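Hannelore Kröger had the kettle on before I had my coat off, and she wanted me to understand right away that she never meant to run a sewing group. "I meant to hem one pair of curtains," she told me, laughing, and then she laughed some more, because the curtains are still not hemmed.

She moved to Sestitz 28 years ago with two suitcases and her mother's button tin (she still has it, and yes, I was allowed to rummage). The group, which goes by the name Cistus after the shrub by her front gate, began when a neighbor asked for help letting out a dress. "Then her sister came, and then the sister's friend, and I ran out of chairs."

These days they meet in the old bank on Trarklow Street and make quilts, mostly from clothes that people can't bear to throw away. I asked whether it was hard to cut into something like that, a father's shirt, say. She took her time with the answer, and poured us both more tea.

"The first cut is terrible," she said. "I always let the family choose where it goes. After that your hands get busy, and you start talking about him, what he liked to eat, how he drove. By the second evening we know the man quite well!"
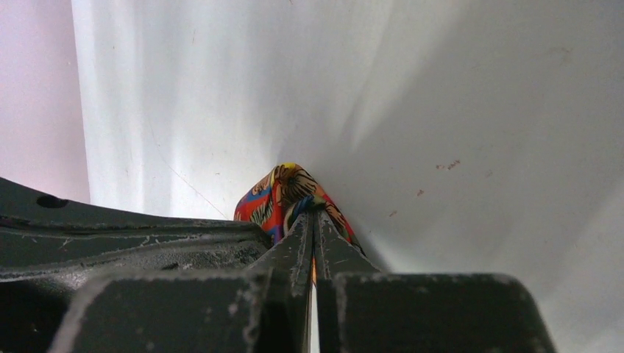 Ayanda Buthelezi remembers it a little differently, and told me over the phone that she cried through the whole first month and sewed one sleeve piece in upside down. She left it that way, and it's the bit of the quilt her children always look for.

Hannelore nodded when I passed this on. "I offered to unpick it. She wouldn't hear of it, and she was right."

In September they took 8 quilts over to the fair at Nigatu and came home with every one of them, since none were for sale, which puzzled a good many visitors. One gentleman went away and came back twice to ask the price. "I gave him a needle and our phone number," Hannelore said. He hasn't called yet, but she has put out a chair for him.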